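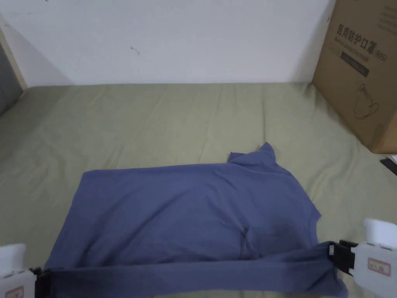
Whether a T-shirt can really take up a paragraph of a quarterly report was the first thing Monell wanted to know after the last one, followed by a request that the next be shorter and say where the money went. Fair enough. The money went on laundry again, and the T-shirt gets two paragraphs.

Progress report to the Monell Fund: Household Folding Guide, second period, ending in December

Where we are. The guide now has 16 garment pages in draft, against the 16 we promised, and four of them are good. The T-shirt page has been rewritten the most. Everybody owns T-shirts, and everybody has a method they learned from a parent and will defend at dinner. Our draft starts with the shirt flat on a bed, hem pulled straight from both ends before any fold is made. Testers who skipped the hem got a parcel with one fat corner, and then blamed the shirt.

The bed itself caused more argument than we budgeted for. We had written "a clean, flat surface" throughout, until the Narnum test households pointed out that the only surface of that kind in most homes is already holding the mail. So the guide now assumes a bed with a sheet on it, rumples included. Smoothing the sheet first is step one on every page. Compliance with step one is poor. 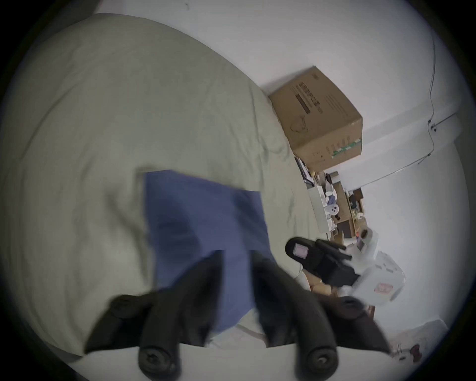 We have also settled on the rectangle as the finished shape for tops. The rolled version had its supporters, mostly people who travel, but rolls come undone in a drawer and rectangles stack. Sleeves go in before the body is folded -- this took two meetings and I would like them back.

Testing. Readers in Narnum and Rasik returned 571 comment cards. The most common remark was that the drawings were too small. The next most common was that the fitted sheet page "made things worse," and we agree. It has been pulled and will come back when one of us can follow it.

Spending. Printing of the drafts came in under the estimate. Postage to Rasik did not, and the difference has eaten what we saved. No change to the total is requested.

Next period. Larger drawings, a new fitted sheet page, and a decision on socks. Mustonen Print has asked for final copy by the end of April and has asked twice, so we are taking it seriously. Drafts of the pants and sweater pages are attached. Please don't circulate the sweater one yet; step 4 still tells you to fold the neck under a sleeve that went away in step 2.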